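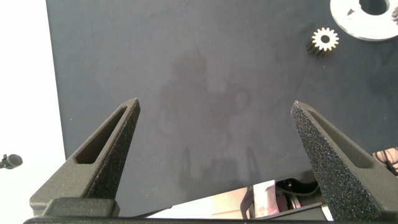
Home | Meetings | Rooms | Join us | Contact

Brerkavness Hall Users' Group — minutes, Saturday, May 25, 2024

I took the notes again, so blame me for the spelling! Seven of us came, plus a late arrival who brought biscuits.

Last minutes: agreed, once I'd put right the hire income for the Medrano room (it was £725, and I'd left a digit off).

Tables. This took up most of the morning. We all like the dark grey tops, and they go nicely with the white, but there was a long chat about whether a matt surface is a pain to keep clean. Two people said it shows every greasy thumb, one said she'd never noticed. We're trying the Udorer cleaner for a month, one bottle only, and no scouring pads please.

Clutter. It creeps back! Things get put down beside the tables and then live there for good. We agreed that each group clears its own bits at the end of a session, and anything left goes in the hall cupboard until the next meeting. I said I'd do labels.

More tables. Zokavov quoted £800 for two in the same grey, delivered. The other quote was £1000 and they couldn't promise the colour, so that was quickly settled — Zokavov it is, provided they'll hold the price until we've paid the insurance. I'm ringing them on Monday.

Keys. Still one missing. Please look in your coat pockets.

Any other business: the tea fund stands at £42. Somebody asked for decaf and we said yes. The back door sticks, still.

Next meeting to be fixed by email, probably an evening this time.

Last updated: May 2024
This site uses cookies to remember your settings. Accept | Decline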